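# Which colours for a small market stall backdrop?

**tseng_papergoods**

I've just been offered a spot at the Tenadcombe indoor market, first Saturday in October, and I'm over the moon! I make greeting cards and little bound notebooks, mostly cream and kraft paper with lino prints on the front. The stall is one trestle table against a wall, and the wall is a sad beige.

I want something behind the cards so people notice me from the door. I've got 2 metres of width to fill and I'd like to keep it under $35. Do I go for a plain colour or a pattern? And fabric or paper? I'm worried a pattern will swallow the cards, but plain feels like a missed chance.

---

**Muneson Handmade**

Pattern! Go for it. I did plain navy for my first season and it looked like a school photo day.

---

**gendasden_stitcher**

Congratulations, Tenadcombe is a lovely market and the morning crowd really does buy cards. I've done stalls with sewn goods for years and have tried nearly everything on that wall, so here's what I'd do in your shoes.

Your cards are pale, so the backdrop can carry the colour. I'd pick one warm colour as the main event (coral, rust, a good mustard) and let two or three softer ones sit beside it. If the pattern is large and loopy it reads as one big cheerful shape from across the hall. The tiny ditsy prints are the ones that fight with small stock, and I say that as someone who owns far too many metres of ditsy prints.

Fabric travels better. A cotton panel folds into your tub, goes up with bulldog clips and only wants a quick steam. Paper looks crisper, but mine was dog-eared by its third outing. Check the remnant bin before you pay full price, and hem the top edge wide enough to take a length of dowel.

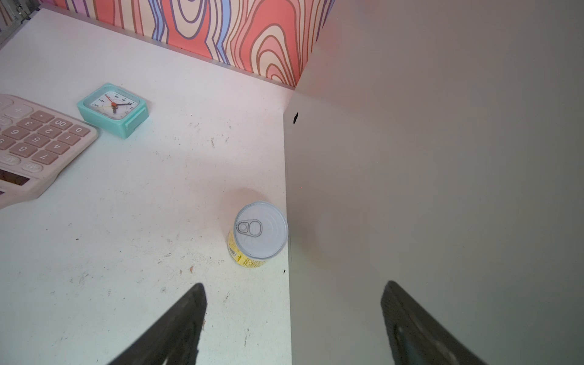 Then keep the table itself quiet. A white or grey surface under pale cards is fine as long as you give each design a bit of height, so stand them in racks or on offcuts of timber. I put my best sellers at elbow level on the side people walk in from, and I swear it doubles the number who stop.

Lighting matters more than you'd think in that hall! The overheads are quite blue and they turn a peachy fabric a bit muddy. A clip-on lamp with a warm bulb fixes it, but ask the organisers about power first, as only the stalls along the back get a socket.

Oh, and bring more stock than feels sensible. I took 30 lavender bags to my first one and had a bare table by eleven.

---

**tseng_papergoods**

Thank you both, I'm so excited now! Found a coral and cream remnant at lunch for $18, big swirly print. Off to buy dowel.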